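Court lists and the missing suffix

Tue 1 November

The Ulham registry changed its daily list format in September, and my scraper has been miscounting assault matters ever since. Old entries carried a charge code plus a two-digit suffix for domestic violence. The new ones drop the suffix and put the flag in a separate column, which the PDF export leaves out.

I reran the archive over the weekend. Of 2716 criminal listings, 963 parsed without a usable flag. Matching on file number recovered all but 20, and those I coded by hand from the judgement summaries. Three were duplicates from adjournments.

Daiane Seixas pointed out that name suppression breaks the match as well – the file number stays but the party field goes blank, so my join threw the row away. Fixed now. The join ignores the party field altogether.
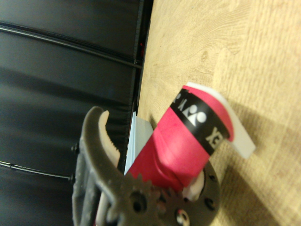 Dark grey gripper finger, gear and hub.

Corrected tables are up. Anyone who cited the September assault figures should pull them again.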